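When the Arm Drops Its Load and Then Itself: Fixing Brownout Resets on a Small Printed Arm

Posted May 20, 2024 by Zainab Chukwu
Filed under: Workshop, Faults, Things I Should Have Measured First

The symptom goes like this. You tell the arm to pick something up. It reaches, closes, lifts an inch or two, shudders, and then every joint snaps to straight up as if somebody had played the anthem. A second later the controller starts your program over from the top. If you're lucky the load lands on the table. If you aren't, it lands on you.

I blamed my code for most of February. I rewrote the motion routine, then rewrote it back. The code was fine. The controller was losing power for an instant whenever several servos pulled hard together, rebooting, and sending everybody to the startup pose at full speed. This page covers how to confirm you have the same problem and how to get rid of it.

My setup is a desktop arm printed from the Cledo files, hobby servos at the joints, and a Flaltum controller board in the base. Yours will differ. The physics won't care.

Before you start

Put the power switch where you can reach it without passing your hand through the arm's reach. Mine used to be behind the base, a decision I can only describe as optimistic. Wear glasses. A small servo arm won't break your wrist, but a gripper whipping upward has a good shot at your eyebrow.

You need a multimeter, preferably one with a min/max hold, a screwdriver that fits your terminals, and some thicker wire.

Step 1: Confirm it's a reset

Add a line at the very top of your startup code that sends a message to the serial monitor. I used "hello again". Run the pickup routine and watch. If the message shows up in the middle of a lift, the board has rebooted. If the arm jumps and the message doesn't appear, you have some other problem, most likely a bad signal wire, and you should go find that instead.

Step 2: Measure under load

Clip the meter across the servo supply at the controller end. Measuring at the power brick will give you a lovely steady number and no information. Set it to hold the minimum, run the lift, and read it. Mine is supposed to get 6 volts and was dipping to 4 with the shoulder and wrist moving together. An ordinary meter is slow, so the true dip was probably worse.
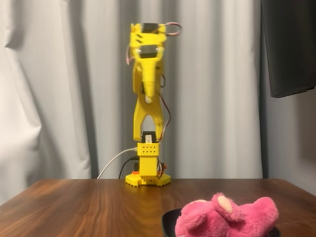

Run the test at least twice, with something soft as the load. I got a different minimum each time, but never a good one.

Step 3: Look at the wire before you buy anything

I had already ordered a bigger supply when Edivaldo Batista looked over my bench and asked why I was feeding the whole arm through wire meant for a doorbell. Fair question. Swap the supply leads for something heavier, keep them short, and tighten every screw terminal. One of mine turned half a revolution before it gripped anything.

Measure again. If the dip is gone, stop here and enjoy your money.

Step 4: Split the power

Mine was better but still reset now and then. The lasting fix was to stop sharing. Servos get their own supply, the controller gets another, and the two grounds are tied together. Don't skip the ground. Without it the servos have no reference for their signals and will twitch in ways you'll take personally.

Check your board's manual for a jumper joining logic and servo power. Remove it if there is one. I left mine in and spent an evening testing nothing.

Step 5: Make the startup less exciting

Even with good power, assume it'll reset again someday. Two changes:

Have the code wait for a button press before it attaches any servo.
Start the joints one at a time, shoulder first, with a pause of 700 milliseconds between them.

The first move is still a jump, because a plain hobby servo doesn't tell the board where it is. Hold the arm near its start pose with the power off, then take your hand away before you press the button.

Step 6: Try to break it

I ran 16 lifts in a row with the serial monitor open. One "hello again", at the start, where it belongs. If you get a second one, go back to step 2 and put the meter on the logic supply this time.

Comments are open. If you have the older Rirnitz board, the jumper is under the heat sink.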